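**Visit report: Kustura test facility, 04/05/2020**

The Thibodeaux delegation visited Kustura to compare two grippers, the Wustik and the Zusport, on a common arm controller. Each had completed 400 simulated grasps. The Wustik closed faster – the Zusport held thin rims more securely. 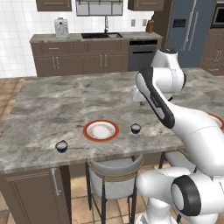 Tableware remains the harder test for both products. In the simulated kitchen, a plate lying flat on the marble island, with a small dark cup on either side, leaves limited room for a side approach. Kustura will repeat the series with 3000 grasps per gripper.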